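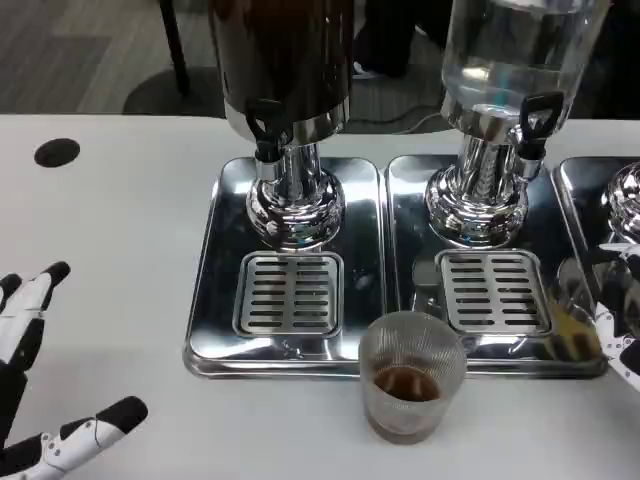

Incident Review: Beverage Service Planner, Release 28

Prepared by the Office of Software Assurance, Skamerthorpe Hospitality Systems

1. Purpose of the review

The Office was asked in March to determine why the beverage service planner, known within the company as Rasska, had stopped completing orders at the Drarnunby demonstration hall. No guest was harmed and no equipment was lost. The matter was referred to this Office after the operations desk reported that the planner was "thinking," a term the Office does not recognize and has asked the desk not to use in tickets.

2. Conduct of the system

Under Release 27, Rasska treated an order as a plain sequence: place the glass, work the tap, release the tap, present the glass. Release 28 introduced a goal check before each step. The planner was to ask whether the step still served the order and, if it did not, to compute another.

On the morning in question, the planner accepted one order for coffee. It dispensed a small amount of coffee, set the tumbler on the table in front of the trays, and opened its left hand. It then held that posture for 15 minutes. The joint controllers reported normal loads throughout. The perception module continued to publish the position of the glass at every cycle, and the position did not change.

Wilma Pollock, the engineer on duty, was standing by and did not press the stop. She has explained in writing that no fault was showing and that she wished to see what the planner would do next. The Office notes that this is contrary to the duty sheet.

3. Findings from the log

The planner had generated up to 600 candidate actions during the hold and had rejected every one of them at the goal check. The first several were routine. It considered filling the glass to the standard level and declined, citing the order. It considered carrying the glass to the service point and declined, citing the order again.

The Office therefore obtained the order. It had been entered by a guest named in the register only as MacAulay, an elderly man who had come in with a school party and sat apart from it. The free-text field, which Release 27 had ignored and Release 28 had been permitted to read, contained the following:

"Just a little, please, the way she used to leave it for me. No need to bring it over."

The planner had parsed the first clause as a volume and the last as a constraint on delivery. The middle clause it could not resolve. It had searched the object library for "she" and the action library for "leave it," and had found a match for the second. The library defines "leave" as follows: set down, open the hand, remain clear.

Nothing in the library stated when a thing that had been left was finished being left. The planner accordingly went on leaving it.

4. Conclusion of the event

At the end of the hold, Mr. MacAulay came to the table and took the glass. Ms. Pollock's statement records that he stood there until he had drunk it, and that he said "thank you" in the direction of the left hand. The perception module reported the glass absent. The goal check passed on the next cycle and the order closed as complete.

Ms. Pollock was asked whether the guest had complained of the delay. She answered that he had not seemed to find it long.

5. Corrective actions

The free-text field is to be disabled in Release 29. A time limit of 120 seconds will apply to any hold with an open hand, after which the planner will return both arms to the rest position and raise a ticket. The definition of "leave" will be amended to include an end condition. Ms. Pollock has been reminded of the duty sheet.

6. Note added at sign-off

The draft of this review was sent to Ms. Pollock for comment, in keeping with procedure. She returned it with no objection to sections 1 through 4. Beside section 5 she had written a request that the time limit be made a setting for each site — and that the Drarnunby site be permitted to choose its own.

The Office has considered the request. Release 29 will include the setting. Its default is 120 seconds. The field accepts a blank.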